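Visiting the Teltley open floor: your questions answered

What will I get to see?
Mostly packing work, and we're rather fond of it! The robots handle ordinary cardboard boxes at cloth-covered tables, and you're welcome to watch for as long as you like.

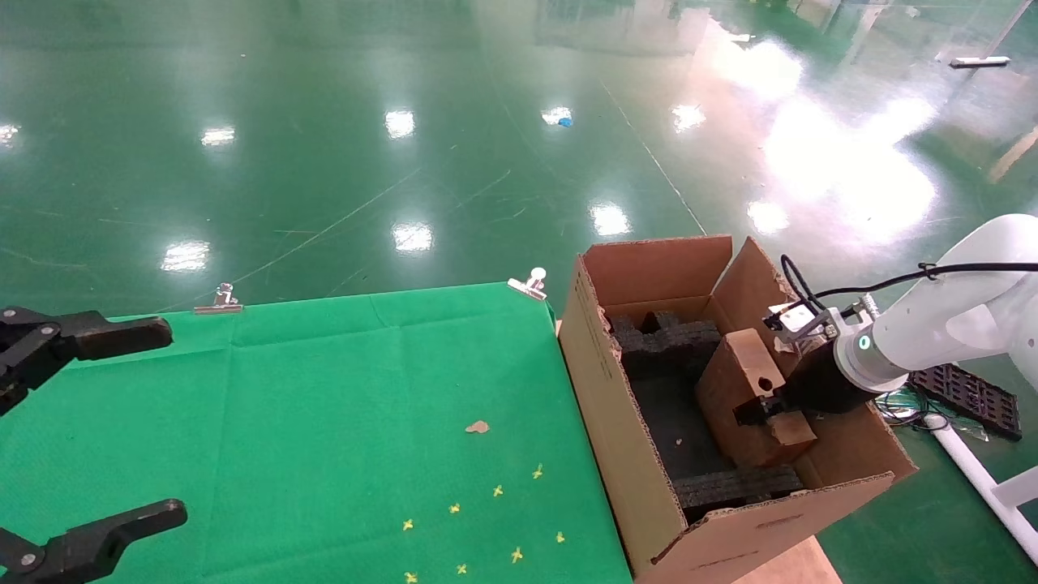 An arm at work inside an open carton.

Is there just one robot?
Oh no, there are several on the floor, and some demonstrations use more than one arm at the same table. Dong-hyun Sung leads the tours and will happily talk about grippers until closing time – do ask him about fingers. 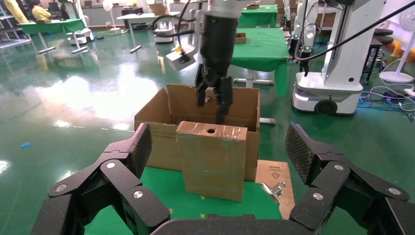
Photo: Miltel / Teltley open day

How big are the groups?
We take up to 26 people per tour. If you're bringing a school class of up to 39, write to us first and we'll split you into 2 groups, with a hot drink in the Pavlović room for whoever is waiting.

Can I bring children?
Please do. We ask that they stay beside a grown-up the whole way round, and that everybody stays behind the guide near the tables.

What should I wear?
Flat, closed shoes, please. Coats and big bags can be left at the front desk.

When is the next one?
In June, from 10 a.m. Parking is behind the Vurnach building.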